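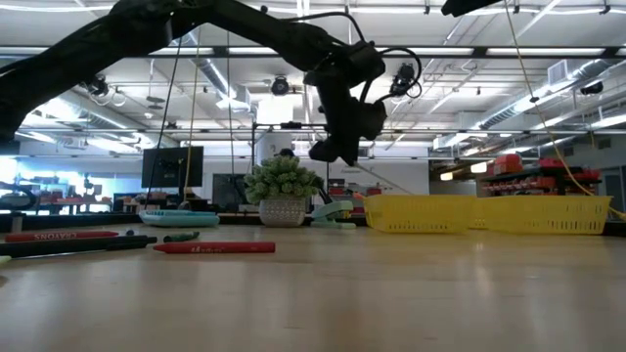
Getting a table ready for a tidying robot takes less work than you'd think, and most of it is stuff you'd do for a forgetful teenager anyway! I've been trying the Breveck table-clearing service for 41 sessions now (they set up the arm, you supply the mess and the place for the mess to go), and I've collected a little pile of tips along the way. The first one is to start with a small job. A few crayons and markers on one side of the table and a pair of yellow baskets on the other is a lovely beginner's setup, with plenty of bare wood between the pieces. Leave the bigger stuff, like a potted plant or a stapler, farther back so the arm has room to come down over the small things.

Spread things out
Crayons in a heap are hard. Crayons a hand's width apart are easy. I scatter them at different angles on purpose, one lying diagonally, one flat, one nearly straight, and I find I learn much more from a session that way than when I line them up like soldiers. Once the scattered ones go well, push two together and see.

Pick baskets with low sides
I started with a tall pencil cup and it was a mistake, because everything had to be lowered in from above and half of it bounced off the rim. Wide, shallow baskets are so much better. Any discount store has them. If yours slide, put a square of rubber shelf liner under each one. And choose a color that stands out from the table, for your own sake as much as the robot's!

Mind the shine
A glossy tabletop throws back every ceiling light in the room. My own kitchen table was bad for this in November, when I had all the lights on by four in the afternoon. Two things helped: a fresh wipe with a barely damp cloth (polish makes it worse), and turning off the one bulb directly overhead.

Keep cords up and away
Run anything dangling behind the work area and fasten it with a hook-and-loop strap. Sinéad Foley, who did our setup, checks every cord by swinging the arm through its full reach before she lets it near a single marker. I do the same now after I've moved anything.

Caps on, labels whatever
Markers go out with their caps pushed down until they click. Crayon wrappers can stay on or come off. Peeled crayons are slicker, so I'd save those for later.

What it costs and whether I'd keep it
The plan I'm on is $71 a month, and the full purchase was quoted to me at $1,051 with the stand. It's slow. I can clear a table faster myself, and you should know that going in. It also dropped a fat purple marker so many times that I retired the marker. But the gentle little pick and place is a treat to watch, the app is plain and sensible, and I love coming back to a basket with things in it. I'm keeping it through the spring, and next I want to try it on clothespins.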